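Chore Bench: Gallery and Notes, August

Can a machine tidy a desk, load a rack or restock a shelf yet?

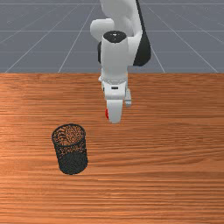 Jomonen is the name we gave to the set of household and shop-floor chores we have been running since spring, first in simulation and then on the bench in the workshop. Each chore is defined by a start state, a goal state and a time limit, and each gets 50 attempts per controller. The entries on this page belong to the desk group, which sounds like the easy end of the set and is not. An open container made of perforated mesh is a good case. The black one on the table is empty and stands well clear of any clutter, yet a depth sensor will return part of the wall and part of the wood behind it, and a grasp planner that expects a closed surface gets a shape full of holes. In simulation we can hand the planner the true geometry. On the bench we cannot, and the difference between the two results is the figure we care about most.

The notes below are grouped by chore. Success means the goal state was reached inside the time limit with no human contact. A dropped object counts as a failure even if it lands in the right place.

Upright container, move to mark
The container is picked up by the rim or the wall, carried across the table and set down on its base. Simulated runs are reliable with known geometry. Most of the failures come at release: one finger drags on the rim and the container rocks or goes over. Opening the fingers more slowly fixed the majority of these and added 3 seconds to each run.

Upright container, fill
Pens, a ruler and a pair of blunt scissors start flat on the table and must end inside. Pens are the hard part. A pen lying flat offers very little height to grip, and it has to be turned through a right angle before it will go in. Helge Hedlund wrote the regrasp routine, which puts the pen down against a block and takes it again nearer the end. It works, but it is slow. A person does the whole chore in the time the arm needs for one pen.

Container on its side
Same container, tipped over. The controller has to recognize that the opening faces sideways and choose a grasp that leaves room to rotate the wrist. Early versions picked it up correctly and then set it down on its side again, which satisfied the position check and failed the orientation check. The position check alone is no longer reported.

Wipe the table
A folded cloth is held in the fingers and moved over a marked area. Coverage is easy to measure and pressure is harder. Lemlem Kassa tuned the force limits and found that a cloth pressed hard enough to lift dried coffee will also bunch up at the end of each stroke. We score coverage and residue separately – a high score on the first says little about the second.

Stock a shallow shelf
Cartons go from a tote to a shelf with labels facing out. This is the first of the shop-floor chores and the one closest to being useful. The cartons are rigid, they are all one size, and the shelf does not move. Randi Viklund ran it at the Barta stockroom as well as on our bench. The loss of performance between the two sites came mainly from lighting and from cartons with crushed corners.

Fold a hand towel
Reported for completeness. The simulated cloth model is too stiff at the corners, and a controller trained on it pinches two layers when it should pinch one. We have suspended bench runs until the Erkurik cloth model is in place.

Settings
All simulated chores use the same table, the same arm and a fixed time step. Object positions are drawn at random inside a marked zone. Friction is varied between runs, container mass is varied, and camera position is varied by a small amount. Training used 1,000 demonstrations for the container chores and 500 for the shelf. Adding more demonstrations to the shelf chore made no measurable difference. Adding more to the pen chore did, and Tegan Stubbs is recording a second batch now.

Where this leaves the question
For rigid objects of known size, on a clear surface, with time to spare, yes. For thin objects, cloth, or anything that has to be held in one way and placed in another, only with a person close by to reset the run. Speed remains poor in every group. The Climico dishwasher rack has been requested more than any other chore and will be added once the wet gripper pads have been tested for slip. Plates first, then bowls, with glassware left until later.

Corrections to the scoring rules should go to Volker Engelhardt. Please include the chore name, the run number and the controller version, as results from before the release-speed change are kept in a separate table.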